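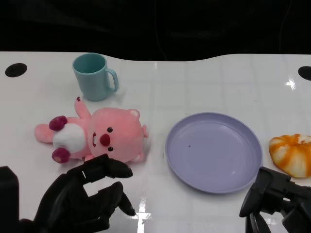 Caltari Tabletop Set, version 2. This card covers the objects, the table and the label rules for the "plate and mug" layout. Each layout uses a white glossy top against a dark background. Soft items share the surface with hard ones, so a pink plush toy lies near a light teal plastic mug, with a lavender plastic plate and a toy pastry to its right. Object names are lowercase and follow the form color_material_item.

Placement rules: the mug stands upright at the start of every run. The plate starts empty. Plush items may start in any pose. Minimum spacing between hard items is 6 cm. 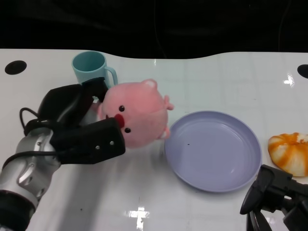

Spacing is not enforced for plush items, and their labels carry the tag "soft". Glare on the tabletop is left uncorrected.

Splits: 15 layouts for training, 9 for testing. No layout appears in both.

Known issues: the Skirko label file lists the pastry as "bun" in 2 layouts. Treat both names as one class.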